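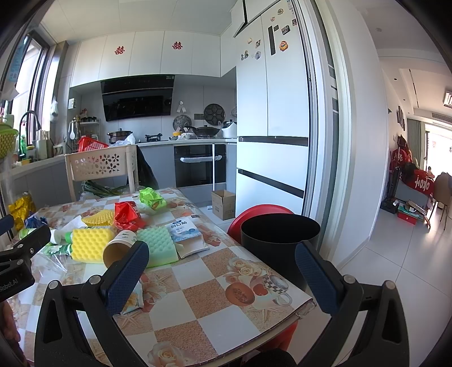

A reader in the comments under our November page says the Zarkcombe hand gripper is wasted on picking things up, and that she gets more out of it by practicing on table clutter first. I love this idea! I've had the kit for 16 weeks now, and a messy table is still the best teacher I know.

Start with sponges. They squash, they forgive a hard squeeze, and you learn how far the jaws have to close before anything lifts. Next try a paper cup lying on its side. Come in low and close slowly — a paper cup dents long before you feel anything in your hand.

Bags and wrappers are the fun part. Go for a fold or a crumpled corner, never the flat middle. If the plastic slides out, open wide and start over with more of it between the pads.

Tubes want to roll, so grab them across the body, near the cap. A small cardboard box is easier with the lid shut.

Put a bin on the same table while you're learning (a red basin works too, if you want a wider target). Short trips, lots of repeats. I did around 40 a day for the first week and my wrist was fine.

A few things about the kit itself. The textured pads grip better after a wipe with a damp cloth. Check the pivot screws now and then; mine needed a quarter turn after a month. The spare pads from Usta fit mine, the Bonudach ones were too thick.

And if you have a patterned tablecloth, leave it on! It bunches up when you press too hard, and you'll notice right away. Smooth it out, back off a little, and go again.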